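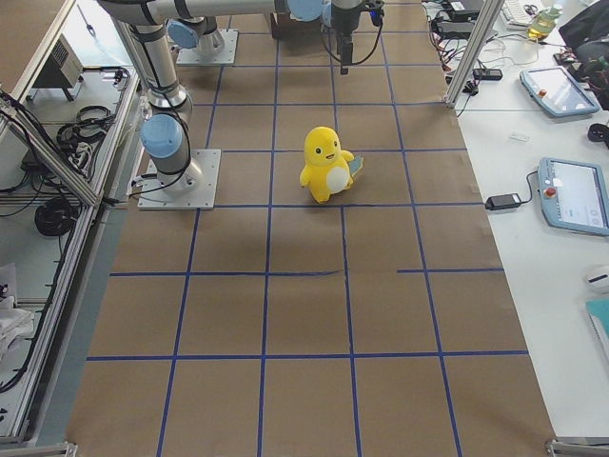 Durkadance wants 2 more robot arms next year and has asked Drutlow for the money, 11/03/2023. The arms aren't the whole bill - grippers are quoted seperately, up to $2,000 each, plus 1,160 for spare cables and power adapters. Delivery in February if the order goes in soon. Stustis also bid. No word yet on wich one is cheaper over time.

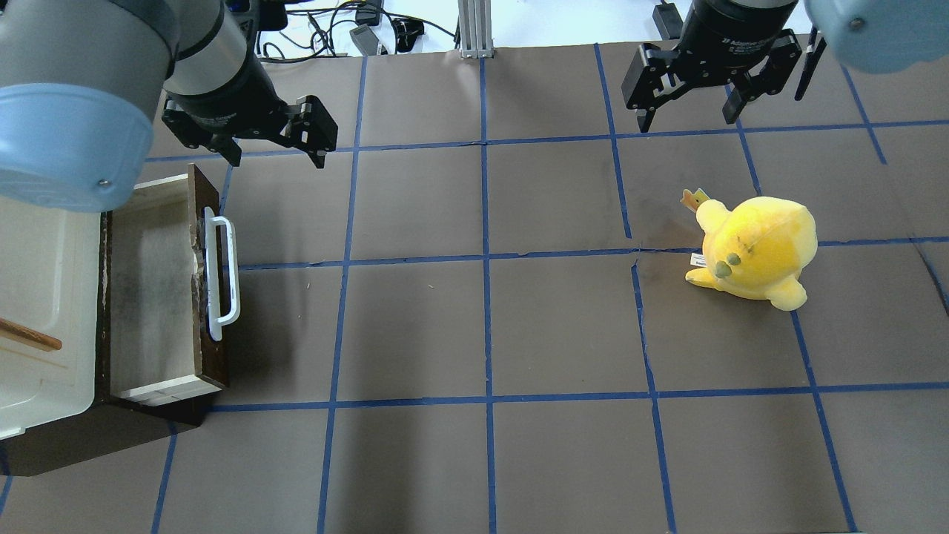

Nanayakkara would put the service contract in the budget first and buy arms with whatever is left, adding that 6 months of repairs can eat a small budget. Decision still open.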